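# What Is a Knit Shoe Made Of?

Many shoes today are not cut from leather. The upper part of them is knit, almost like a sweater. In this text we look at how such a shoe is made, what its parts are called, and what the little label inside is good for.

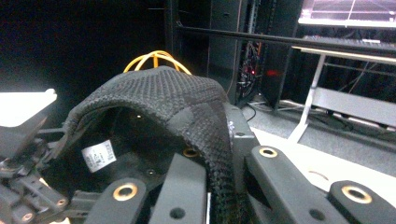 ## Like a sweater, but stronger

The black shoe with the yellow laces has a knit upper. "Upper" is the word for everything on a shoe that is above the sole. If you look closely at the fabric, you find a very small pattern, like on a waffle. Some patches are a darker gray and some are lighter.

Do you have a sweater at home? Pull it a little with two fingers. It stretches, and when you let go, it comes back. This happens because the yarn goes in loops, and every loop holds the next one. When you pull, the loops change their form and become longer or wider.

Now try the same with a bed sheet. It will stretch much less. A bed sheet is usually woven. Woven means that the threads go straight, some up and down and some from side to side, and they cross over and under each other.

A shoe must be stronger than a sweater. For this reason the loops are often made very small and close together.

## How does a machine knit a shoe?

Your grandmother may knit with two needles. A knitting machine can have hundreds of them. In the town of Hillevau there is a small workshop called Butisetti, and its oldest machine has 645 needles in a long row. Each needle has a tiny hook. The hook catches the yarn, pulls it through the old loop and makes a new one. Then the next needle does the same.

The machine in Hillevau can knit 248 uppers in one day. When an upper comes out, it is flat and looks a bit like a big letter U. A worker closes it at the heel with a seam. After that it is pulled over a foot made of plastic, which is called a **last**. It is a strange name, but it is a very old word and it has nothing to do with being first or last!

On the last, the upper gets its round shape. Then the sole is glued on.

## Words for the parts of a shoe

- **Upper:** all the parts above the sole.
- **Sole:** the bottom, where you step on the ground.
- **Heel:** the back part, where your own heel sits.
- **Lining:** the layer on the inside, which touches your sock.
- **Tongue:** the soft piece under the laces. Some knit shoes have no separate tongue.
- **Laces:** the strings that close the shoe. They can have the same color as the shoe or a very different one, like yellow on black.

## What is the label for?

Inside many shoes there is a small label. On a white label you can see black print very well. Usually it tells the size, and often also the country where the shoe was made.

Some labels have a barcode too. A barcode is a row of thick and thin lines. A scanner shines light on the lines and reads them as a number. The shoe store Jacobs in Zadeven keeps over 2,000 pairs in its back room, so a number for every kind of shoe is a big help there.

When you buy new shoes, look at the size on the label of both shoes. Sometimes two different sizes land in one box.

## Try it yourself

You need 200 centimeters of thick yarn and your fingers.

1. Make a loop at one end of the yarn and tie a knot, but not too tight.
2. Reach through the loop with two fingers and pull a bit of yarn through. Now you have a new loop.
3. Reach through the new loop and pull again.
4. Go on until only a short piece of yarn is left. Put the end through the last loop and pull.

You have made a chain of loops. Pull gently on both ends and feel how it stretches. If your chain is long enough, you can use it as a bracelet.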